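Shift Lead, Shelf and Tidy Team (Days)
Stustier Workplace Services
Reports to: Vesna Softić, Operations
Full time, on site

Stustier looks after shared offices, reading rooms and staff lounges for client companies. Our crews restock shelves, clear tables, put things back where they belong and report what is broken. Over the past year part of that work has moved to robots, and the job of the people on the crew has changed with it. We are hiring a shift lead for the day team at our Prutach building.

What the job used to be

A shift lead at Prutach walked the floors with a cart and a checklist. There were 174 shelf and table points to check, and most of the shift went to walking, bending, lifting and writing things down. The lead also filled in when someone was out sick, so the planning got done in the last half hour or not at all.

What the job is now

The robots handle a share of the simple picks: a bottle left on a low shelf, a book on the wrong board, small items on a table. They work slower than a person and they stop when they are unsure. When one stops, a member of the crew gets a request on a handheld and decides what happens next. Sometimes that means choosing an object on the screen. Sometimes it means walking over and doing it by hand.

The walking has gone down. The amount of screen time has gone up, and so has the number of small decisions in an hour. Two people on the current crew like this better, one misses the old routine, and you should think about which you would be before applying.

What you will do

Open the shift at 6:45 a.m. with a ten-minute talk with the crew.
Assign floors and decide which robots run where.
Answer stop requests and make sure no one on the crew is stuck with all of them.
Keep the item list current. The list has 885 entries and tells the robots what stays, what goes to lost property and what goes to recycling.
Check gripper pads and cables at the start of the shift and log any wear.
Talk to the people who work in the building. They will have questions, and some will have complaints.
Train new crew members, including those who have never used a handheld.
Write a short handover note for the evening lead.

What you need

Two years in cleaning, facilities, stockroom, library or similar work.
Some experience running a small team, even informally.
Comfort with a phone or tablet. You do not need to write code.
Ability to lift 30 pounds and be on your feet for half the shift.
Clear written English for the handover notes.

A background in robotics is not required. Training takes three weeks and is paid at the full rate. It covers safe distances, the stop button, manual release of the gripper, and how to move a unit that has lost its place. Tươi Đinh runs the training and will be your contact for the first 90 days.

Staffing

No one on the Prutach crew was let go when the robots came in. The crew is the same size and covers two more floors. One position was moved from night to day with the employee's agreement. Client contracts run for fixed terms, so we cannot promise that crew sizes will never change. What we have put in writing is that any change to headcount tied to automation is announced to the crew 60 days ahead and that retraining is offered first. A copy of that policy comes with the offer letter.

Stop requests are counted by floor and by robot. They are not counted by employee, and they are not used in reviews.

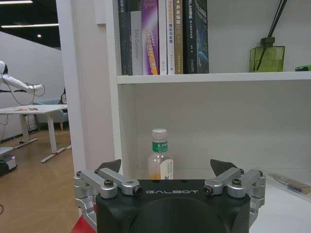 Who decides whether an item is trash?
The crew does. The robot can pick up only what is on the item list, and anything that could belong to a person is set aside until a crew member has looked at it. If you are in doubt, it goes to lost property with a tag.

Pay and hours

$27.40 an hour, paid every two weeks. The shift runs from 6:45 a.m. to 3:15 p.m. with a half-hour unpaid lunch and two paid breaks. Health and dental coverage begin after the first full month. Work shoes are reimbursed once a year. Overtime is rare outside December, when several clients move offices.

How to apply

Send a resume or a one-page list of past jobs to the Stustier hiring desk, or drop it off at the front counter at Prutach. Put reference 147 on it. A cover letter is optional. If you are already employed by Stustier, tell your current lead before you apply.

Interviews are held in Room 201 and take an hour. The second half is spent on the floor with the day crew, so wear closed shoes. The position stays open until filled.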